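4.2 Grasp scoring and hand-off control

The Mavum controller treats a pen transfer as one task with two arms and a shared clock. Each arm runs its own joint loop at 100 Hz, and the planner publishes a common target pose for both gripper tips. Base calibration uses the fiducial plates above the grippers and was repeated before every block of trials. Pens are modeled as cylinders with a free roll angle, which leaves five constrained degrees of freedom at the transfer point.

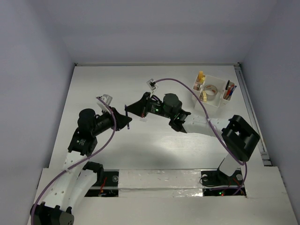

Figure 3. Two-arm workspace, with a pen at the tip of the left gripper.

Why is the roll angle left free during planning? A pen can be gripped equally well at any roll, so fixing it would only remove reachable wrist poses from the search.

Candidate grasps come from the Fulari sampler, which draws 60 poses along the barrel and discards those whose approach path crosses a neighboring object. The remainder are scored on finger clearance and on the length of barrel left for the receiving arm. Training data for the scoring network comprised 765 grasps logged in March under the same gripper calibration.
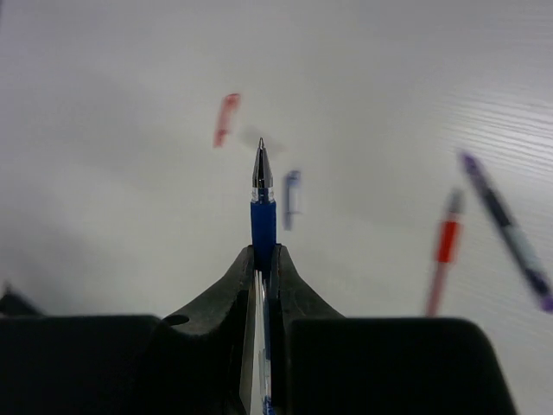
The score is recomputed once the fingers have closed, using the wrist view alone. If the estimated tilt of the barrel exceeds the planner's tolerance, the arm lowers the pen, opens and samples again. After three rejected grasps the controller returns both arms to the home pose and writes the episode to the log as a failure.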